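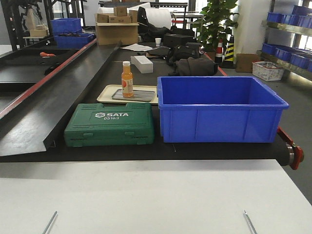
3.2 Collection of demonstrations

All demonstrations were gathered in the Hadau hall during November. Each operator worked in sessions of 30 minutes and then rested, because we noticed in the pilot study that tired operators make longer and less direct paths. The object set was prepared by W. Ostrowski and contains 13 items of different size and stiffness, from small bottles to hard cases and open bins.

Before every episode the objects were placed again by hand, following a list of random positions. The background of the workspace was not cleaned or covered. We made this choice on purpose — a policy trained only on tidy images lost much of its accuracy when we moved it to the Ultmont site.

In total we recorded 2,000 episodes. L. Lekota reviewed all of them and removed those with a dropped object, a missing camera stream or a wrong text label, so 1,809 episodes remain for training. The removed episodes are kept separately and are used in Section 5 for the failure detector.

Figure 3. Workspace with the conveyor, seen by the fixed camera. A tool case and an empty blue bin are on the belt.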